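September 18, 2018

A thread about folding T-shirts, which is what my life has come to. Mute me now if you have plans.

We do our washing at work. The unit at Sadowski Yard has a floor you could park buses on, and the lease has plenty to say about noise and nothing at all to say about laundry, so in August a washing machine went in. I have been on laundry ever since. I don't remember volunteering.

The machine is a good one, I think. I have read the manual, or the half of it in English. The cotton cycle takes 59 minutes, and for the last 4 of those the display says 1 minute. I've stopped taking it personally.

Within a week the top of it had become a shelf. I put a cup there once, for a moment, and that was the end of it. Everything small in the building now comes to live on the washing machine. Bags, bottles, bits. Spin cycle moves it all a little to the left.

I put up a polite notice about this. The notice went on top of the washing machine.

Anyway, folding. The folding table came from Govico and arrived with bare boards and sharp corners, so we covered it in pale green cloth. I chose the green. It looked clean on the roll. It has smudges now, the greyish kind that you brush at with your sleeve and then find you've got a smudge on your sleeve.

Cloth on cloth is a mixed blessing, by the way. A shirt stays where you put it, lovely, and it goes on staying there when you want to slide it round ninety degrees. You end up walking round the table instead. I get my steps in.

How I was taught to fold a T-shirt, by a relative with standards: face down, sides in, sleeves back, bottom up, bottom up again. Stack. Don't talk.

How I fold a T-shirt: lay it out, smooth the left side, notice the right side has gone, smooth the right side, notice a ridge along the top, chase the ridge down the shirt like carpet fitters do with a bubble, lose it under the hem, pick the whole thing up and start again.

The ridge is always by the collar. A collar has no interest in being flat. It was sewn as a circle and it means to stay one.

White things go on the other table, the tall one with the wooden top. They go there to be dealt with later. Later is a heap, and I'd ask you not to look at it directly.

Someone will tell me about the quick pinch method, where you grab 2 points, cross your arms and the shirt drops into a perfect rectangle. I've watched that video 17 times. I can now do the grabbing and the crossing.

We also own a Foser folding board, the plastic flappy sort from shops. It's very good on shirts that are exactly the size of a Foser folding board.

Detergent is Tevura, the unscented. The lavender one was voted out after a single wash, when the whole place smelled like a drawer in a guest house.

One more thing I've learned: blue shirts show every crease and black shirts show every bit of fluff. Buy grey – or do what I do and call it relaxed.

Right, back to it. The blue one is flat apart from the top, so I'm going in again at the collar end.

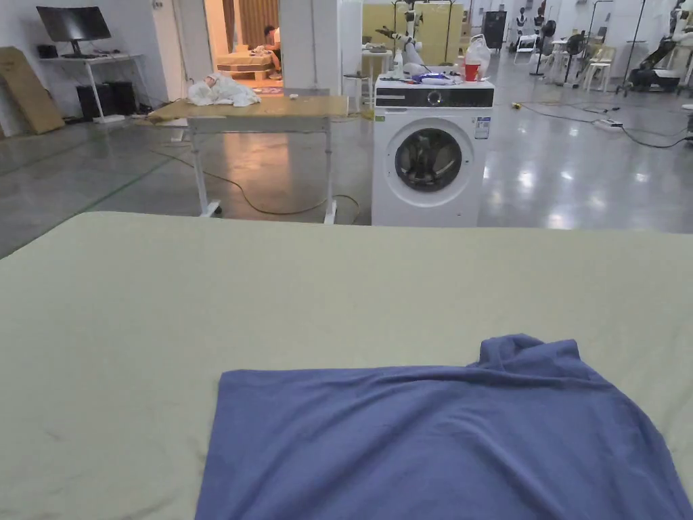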